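**Ziltach 13 gal compressor short cycling, help**

posted 27 Oct 2018 by dlowry_garage

Kicks on every 3 minutes with nothing hooked up. Pump shows 293 hours on the meter. Already swapped the drain valve, no change. Soaped the fittings, no bubbles that I can see. Is it teh check valve or am I missing something?

**Sandra Entwistle**

Check valve, maybe. Shut it off at full pressure and listen at the pressure switch. Steady hiss from the unloader = check valve leaking back. Bleed the tank to zero before you pull it!! Clean the seat first, mine just had grit in it. Part no. 3295 at Tapley if you need a new one.

**neltley_mike**

just get a bigger tank

**dlowry_garage**

Hiss at the unloader, yep. Pulling it tonite, will post back.

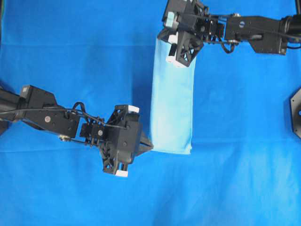
Sandra Entwistle: Good, put fresh sealant on the threads and soap the check valve joint too once it's back up to pressure.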